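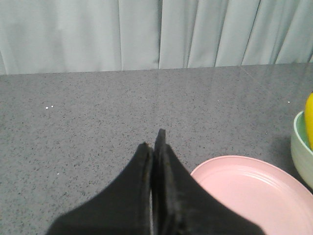 *Figure 4.1 A pink plate and a green bowl on a speckled grey tabletop, with a light grey curtain behind.*

# Chapter 4 – Paper, Quantity and the Price of a Printed Job

In the previous chapter we followed a print job from the customer's first letter to the signed order. We did not yet ask how the printer arrives at the price. This question is the subject of the present chapter, and it will return in Chapter 7, where we speak about binding.

Many students come to this subject with the idea that a price is the cost of the paper plus the cost of the ink, with some profit added at the end. For a very large job this idea is not far from the truth. For a small job it leads to serious mistakes, and a young estimator who works in this way can lose money for his firm on every order he accepts.

## 4.1 Fixed cost and running cost

Every printed job has costs of two kinds. The first kind must be paid before one good sheet leaves the press. The files are checked, the plates are made, the press is washed and set, and a number of sheets are thrown away while the colour is corrected. We call these the **fixed costs** of the job. They stay the same if the customer orders 200 copies or many thousands.

The second kind grows with the quantity. Paper belongs here, and also ink, press time after the start, folding, packing and transport. We call these the **running costs**.

Let us take a simple case. The Tillman printing house in Zillamholm receives an order for 200 copies of a concert programme. The fixed costs of the job are 66 crowns and each copy adds 2 crowns. The total cost is therefore 66 + (200 × 2) = 466 crowns, and one copy costs 2.33 crowns. If the same customer orders only 11 copies, the total is 66 + (11 × 2) = 88 crowns, and one copy now costs 8 crowns.

The customer often finds this difference unfair. It is the duty of the estimator to explain it in a patient way, and a small table in the quotation will help more than a long letter.

| Copies | Fixed cost | Running cost | Total | Cost per copy |
|---|---|---|---|---|
| 11 | 66 | 22 | 88 | 8.00 |
| 66 | 66 | 132 | 198 | 3.00 |
| 200 | 66 | 400 | 466 | 2.33 |

Please notice that the last column falls quickly at first and then more slowly. It can never fall below 2 crowns, however large the order becomes.

## 4.2 Waste

A printer who orders exactly the number of sheets he needs will not finish the job. Sheets are lost during the setting of the press, and again at folding and cutting. The allowance for such losses is called **spoilage** – in some older books you will find the word "overs", but this word has also a second meaning, the extra copies which are delivered to the customer, and we shall keep it for that meaning only.

Spoilage is not the same for all jobs. A heavy board which passes one time through the press loses few sheets. A thin paper printed on both sides and folded afterwards loses many more. At Rorkbridge, where the main product is thin leaflets for medicine boxes, the estimator adds a separate allowance for each operation and does not use one figure for the whole job. This takes more time, but the result is closer to what the workshop really uses.

## 4.3 Digital or offset?

For short runs the digital press has a clear advantage: it needs no plates and very little setting. Its cost per copy, on the other hand, is usually higher and does not become much lower as the quantity grows. There is therefore a quantity at which the two methods cost the same. We call it the **crossing point**, and in section 4.5 you will learn to calculate it with the price lists of the Furkunero workshop, which are printed in the appendix.

Before you continue, make sure that you can define the four terms printed in bold above. They are used in all the exercises of this chapter without further explanation.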